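Bimanual cell: left arm drops out mid-task, wrist comms lost, gripper releases

Forum index > Mobile and service arms > Faults and safety

torque_ripple
Posts: 179

Looking for second opinions on an intermittent fault. Two-arm unit at our Gisgate site, working at a kitchen table on food preparation tasks. The left arm loses communication with the wrist board, the controller declares a bus timeout, and the arm goes to protective stop with brakes on. That part behaves as documented.

The part I don't like is the gripper. When the bus drops, the gripper loses its hold command and relaxes. Last time it let go of a steel bowl at shoulder height. No one was inside the marked area, so no injury, but it has gone on the sheet as a safety event and the unit is locked out until I can explain it.

Log extract from the most recent one:

L_WRIST heartbeat missed x4
L_BUS timeout, state RUN -> PSTOP
L_GRIP enable lost
R_ARM follow-stop OK

It has happened four times. Right arm has never done it. Firmware is the same on both sides.

Sowerby_bench
Posts: 1660

Cable. It is nearly always the cable. If the run to the gripper is external, flex it by hand with the arm powered and braked and watch the error counter on that bus. You will find it in ten minutes.

Which wrist angle was it at when it dropped?

torque_ripple

Different angles, which is what put me off the cable. Two were near full rotation on joint 6, one was close to neutral, and one I can't place as the log had rolled over. I did the flex test and got no counts at all.

Cabling is external on both arms, looped down the outside.

nullspace_ned
Posts: 100

I'd disagree with going straight to the cable. A clean flex test and a dropout near neutral point to supply. If the gripper closes hard on something rigid it pulls peak current, the wrist rail sags, and the wrist board browns out. You then see missed heartbeats, which look exactly like a comms fault. Log the wrist rail voltage, not the bus.

Sowerby_bench

A brownout would leave a reset flag on the wrist board when it comes back. Has anyone read it?

And a clean flex test by hand proves very little. Your hand does not accelerate the connector the way the arm does. I have had looms from the Huresard line pass every bench test and fail on the first fast reversal.

torque_ripple

Reset flag was not read before the power cycle on any of the four. My fault, the restart procedure here says cycle first. I have changed the sheet so the flag is read before anyone touches the supply.

Rail voltage is now being logged, but only at the base end. There is no test point at the wrist without opening the cover.

grid_and_gantry
Posts: 4

Leaving the cause to one side. Why does the gripper relax on loss of enable? Ours at Utusholm have a self-locking screw drive, and they hold whatever they have when power goes. If yours is back-drivable, the cable is only half of your report. You can fix the loom tomorrow and the next fault of any sort will still drop the load.

nullspace_ned

Holding on power loss isn't automatically the safer choice. If it has someone's fingers, you want it to let go. The risk assessment ought to say which hazard wins for that task.

grid_and_gantry

Agreed that it should be written down. For light bowls over a table I would still take hold-on-loss with a manual release lever. Dropped glass travels further than people think.

torque_ripple

Ours is back-drivable. The assessment covers trapping and says release. It doesn't mention dropped loads, so that is a gap and it will go in the report as a separate item from the bus fault.

Sowerby asked by message how the cables run, so I'm putting up the view from the head camera with both arms at the table. The left one has the wider loop.
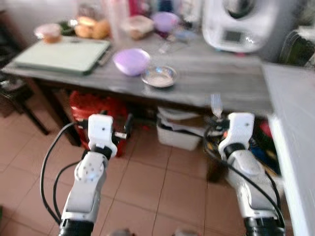
The run leaves the gripper, goes out round the arm and back in towards the base. There is a clip at the base end which I re-seated after the second event. I had not considered the connector at the gripper end, as it has a locking collar and the collar was tight.

Sowerby_bench

A tight collar tells you the shell is tight. It says nothing about the pins. With a loop that wide, its whole weight swings on the connector every time the forearm reverses. Shorten the loop, add strain relief within a hand's width of the gripper, and check that it still reaches at both ends of joint 6 before you run anything. Too short is worse than too long.

Then pull the connector and look at the pins under magnification. Fretting shows as dark marks on the contact faces.

nullspace_ned

Do one thing at a time. If you shorten the loop and replace the connector together and the fault goes away, you won't know which it was, and the report will say "cable, probably".

Sowerby_bench

It is locked out on a safety event. I would sooner have it fixed than have a tidy experiment.

nullspace_ned

An unexplained fault that stops on its own is not fixed. You will be back here in December.

torque_ripple

Opened the connector at 16:40. Two of the pins on the bus pair have dark marks on the contact faces and one socket is visibly spread. Power pins are clean. I have kept the old half in a bag for the report.

Nothing so far rules out the supply, so the order will be: new connector, loop left as it is, reversal cycles with an empty gripper and the area clear, then the same again gripping a rigid block with the base rail logged. The loop gets shortened after that, whatever the result. Unit stays locked out throughout, and only foam items on the table until the drop hazard has been assessed.

grid_and_gantry

Put the block test over a tray. And read the reset flag after every stop, including the ones you cause on purpose, so you know what a normal one looks like.

torque_ripple

Will do both. Does anyone have a part number for a right-angle version of that connector? The straight one sticks out enough that the cable has to bend as soon as it leaves the shell.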